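Projects / Robots & Making / Shared workshop
Posted in June by Siv Björklund

# Basau - two hand-held grippers and the clips that came out of them

Hi! Basau is my attempt at teaching a robot arm to tidy a table, built mostly on the back bench at the Jindorik workshop and finished at home in my dressing gown. The repo holds the printable parts, the recording scripts and the clips themselves.

## What you get

- 1,995 clips, one folder each (I was aiming for 2,000 and ran out of evenings)
- 2 grippers' worth of finger positions per clip, saved as CSV
- print files for the fingers, the linkages and the pad moulds

## Building the grippers

Print the linkages in black or whatever colour you've got, but use a tough filament - my first set cracked at the pin holes. The pins should slide in with a firm push. If you need a hammer, ream the hole and try again.

The pads took me ages. Version 8 is the one to print. Earlier ones had a flat face and biscuit packets just skated off, so now there's a textured surface and I'm much happier. Glue them to the backing and leave them overnight (I didn't, twice).

## The clips

Everything is tabletop sorting with ordinary groceries and packaging. Crinkly plastic is the whole point! Rigid blocks are easy, and my kitchen isn't full of rigid blocks.
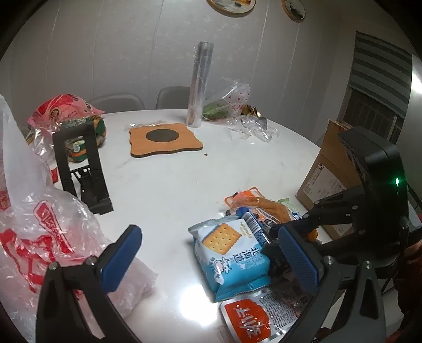 Shiny pouches are still the hardest. The tracker loses its place when there's strong glare, and you'll see the finger positions jump by a centimetre or so. I've left those clips in and set `glare` to 1 in the index, so filter them out if they bother you.

## Known problems

- left and right are swapped in the Avent folder, sorry
- the Sharifi importer wants the old column names; run `rename_cols.py` first
- no depth data, please stop asking :)

Licence is CC BY 4.0. If you print a set, send me your tweaks - I'd love a better hinge.

Contact: open an issue on the repo | © Siv Björklund | Back to top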